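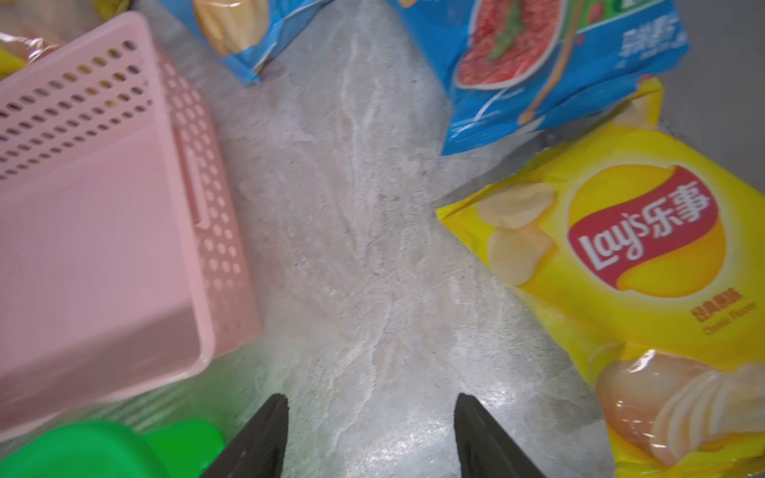
Home | Food | Travel | Fairs & Visits | Archive

Print this page | E-mail this article

A day at the Stondano snack fair

By Fitzgerald Doucet
1 Apr 2024

The Stondano snack fair calls itself a place where the public can "meet the makers." I paid $40 at the door in January and met mostly people who sell for the makers, and who had been told what to say. I went because the program promised a whole section on healthier snacks, and I wanted to see what the word meant to people who live off salt and oil.

The hall is a long walk from the train station, past a tire shop and two furniture outlets. The shuttle on the website did not run before noon. Once inside you get a tote bag and a floor plan, and the floor plan is wrong. Stand 397, where Menis was meant to be giving out its new baked corn rings, turned out to be a locked door with a fire notice on it. I found Menis on the other side of the hall, next to the coffee.

The Menis rings are fine. They taste like toast. The sign said "less fat," and I asked less than what. The young man at the counter said less than before. Before what? He went to get a colleague, who gave me a leaflet. The leaflet said less fat.

That set the tone for the morning. Nearly every stand in the healthier section had a comparison with one side missing. Less sugar, lower salt, a lighter crunch. I started asking for the old label so I could hold the two next to each other, and got it at one stand, a small family firm making rye crackers. The difference in salt was tiny and the woman there said so herself. I bought two boxes.

Imported snacks work the same way, only in more languages.
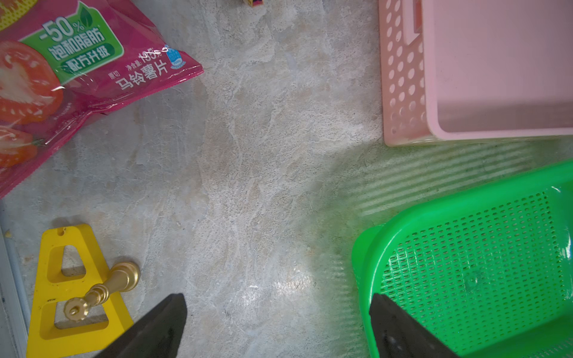
Potato chips, 135 grams net. The green banner pairs "-50%" with the Chinese for "saturated fat," and a smaller label announces an upgraded recipe.

Half is a big number, and it may well be a fair one. A change of frying oil can bring saturated fat down a long way without doing much to the calories, and a shopper in a hurry sees the number first. I would like the fine print to be as large as the minus sign. I would also like to know what an upgraded recipe was upgraded from, and whether anyone ever complained about it.

After lunch (a hot dog, $9, no claims made) I went to the talk by Hernach, which sells flavor powders to other companies. This was the best thing at the fair, though I doubt it was meant the way I took it. The speaker passed around jars and explained that Hernach can supply up to 800 flavors. We smelled "farmhouse cheese" and "flame-grilled steak." Neither had been near a farm or a flame, and he was quite cheerful about it. Someone asked whether a powder could make a reduced-salt chip taste like the regular one. He said that was most of his business.
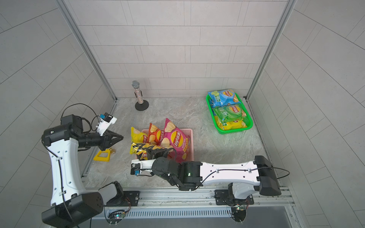
Photo: F. Doucet

I have no quarrel with that. If people eat less salt and don't miss it, good. My trouble is with serving size, which came up in none of the talks I heard. The small print on the bag in my tote gave its figures for a serving I would finish while looking for the remote. A chip with less salt eaten by the whole bag is still a whole bag of salt, and the front of the pack is designed to keep your mind off that sum.

The last hour was a tasting contest, and the public vote closed before I had reached the third table. The winner was a honey mustard pretzel. I had not tried it and by then it was gone.

Should you go? With children, perhaps, if they like free samples and you don't mind the ride home. The tickets are sold as all-day, but by 5 the coffee was off and the sales staff were taping up boxes. Bring water, and keep the tote bag, because the handles are good. The rye crackers are nearly finished and I can't find them in any store near me.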